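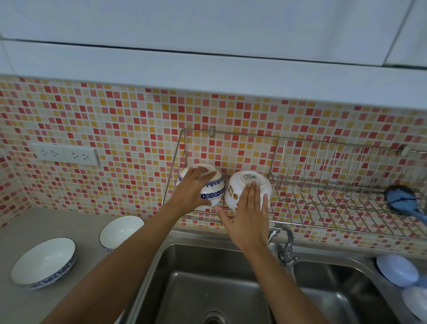
## 3.2 Drying practice and the siting of racks

The earlier part of this section dealt with how water enters the kitchen and how it is heated. We now turn to how dishes are dried, a stage that most studies of household water and energy use leave out. The omission is understandable. Air drying draws no metered water and no metered power, and it leaves no trace in billing data. It does, however, shape when the sink is free, how much bench space a household believes it needs, and whether a second rinse is done at all.

In the Flonness households, drying was mostly done in the open on a fixed or standing rack. Tea towels were kept in every kitchen but were mainly used for glasses, cutlery and large pots. In Llanos, where the flats are newer and the benches shorter, towel drying was more common and the rack was often put away between meals. We do not read this as a difference in habit between the two towns. Households in Llanos that had moved from older housing described drying in the open at their former address and gave lack of bench space as the reason for the change.

Rack position falls into 2 broad types. A bench rack sits beside the sink and drains to a tray or to the ribbed part of the sink top. A wall rack is fixed above the bowls of the sink, so that any runoff falls straight into them. Figure 3 gives the second type, with bowls set upside down on a metal wire rack over a stainless steel double sink. The wall rack needs no tray and leaves the bench clear, but it sets a limit on the height of the tap and puts the upper dishes out of easy reach for shorter adults and for children. In the interviews, children's share of washing up was lower in homes with a wall rack, although the groups are too small to support a firm claim.

The shape of the dishes also matters. Bowls with a foot ring, such as those in Figure 3, form a shallow well when turned over. Water caught in this well does not drain by gravity and must evaporate or be tipped out. Several respondents reported tilting such bowls against their neighbours for this reason, while others left them flat and shook them before putting them away. Plates stored on edge do not have the same problem. The Zomon storage guide, which was supplied to tenants in the newer Llanos buildings, treats all tableware alike and gives a single drying time. Our diary entries suggest that this advice was rarely followed, and that dishes were removed when the rack was needed for the next wash.

This last point deserves some attention. In planning documents, the rack is treated as a place of short stay between washing and the cupboard. In the diaries it often worked as the cupboard. Bowls and mugs in daily use went from rack to table and back again, and the shelves held items kept for guests or for seasonal cooking. Where this was the case, rack size was a better guide to the amount of tableware in regular use than cupboard volume was. It follows that estimates of washing load based on cupboard contents, including those used in the Farkolance model, are likely to be too high for small households.

There are limits to what can be drawn from this material. The diaries were kept in May, when indoor air in Flonness is cool and humid, and drying times will be shorter in summer. Entries for the evening meal were more complete than those for breakfast, and snacks were seldom recorded. Households with a dishwasher were kept in the sample if they also washed by hand, but their entries do not always make clear which items were dried where. We have coded unclear cases as missing.

For the analysis in Section 4, rack type and rack use are entered as separate variables. Rack type is taken from the kitchen survey and rack use from the diaries. Where the 2 sources disagree on whether a rack was present, the survey is preferred.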